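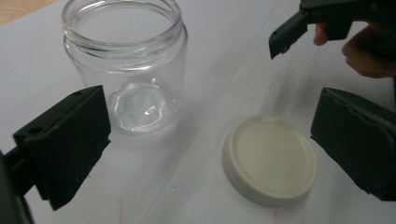

Lid on. Lid off. Kobina Nartey had been at it since tea and the tea was still in the mug, gone cold on top of the bandsaw.

"Again," he said, to nobody in the shop. Pinched the trigger. Cream lid, green fingers, a quarter turn, another quarter. Then the slip. Always the slip.

He wrote it down. 308.

The plan was simple when he'd told it to his sister. Teach the thing by hand, over and over, until it had seen enough jars to do one on its own. She'd asked how many was enough. He said 1,212, becuase that was what the Drerkham notes said, and she had laughed so hard she had to put the phone down.

Two grippers. One to hold the jar, one to do the lid. He'd printed them both in the same green, end of the reel, the last of the Lokudell stuff. The pads had taken 9 goes. Too soft, too shiny, too soft again. The old ones were in a biscuit tin under the bench and he couldn't bring himself to bin them.

Rain on the roof. The heater ticking.

"You still here?" Firari, from the door, with her coat half on. She had the unit next door and fixed sewing machines.

"One more."

"You said that at six."

"One more after that then."

She came in anyway. Stood over the paper, looked at the jar. Didn't touch. He liked that about her -- she never touched.

"My mum couldn't do jars," she said. "At the end. She used to bang them on the step."

He hadn't told her who it was for. Hadn't told anyone in the building. Tetteh, his uncle, eighty-one, hands like roots, eating dry crackers because the jam was shut and he wouldn't ring and ask.

"Can I have a go?"

He gave her the right-hand one. She held it wrong, too far up, and he nearly said so. Didn't. She brought the fingers down slow, slower than he ever did, and closed them, and waited. Just waited a second before she turned.

Quarter. Quarter. Quarter.

The lid came away and she set it down on the paper.

"Oh," said Kobina.

"What?"

"You stopped. Before you turned it."

"Well you have to get hold of it first." She was doing up her coat. "Is that not how you do it?"

He looked at the notebook. 308 lines, all his, all rushed. He turned to a clean page and wrote a 1 at the top.

"Take your coat off a minute," he said.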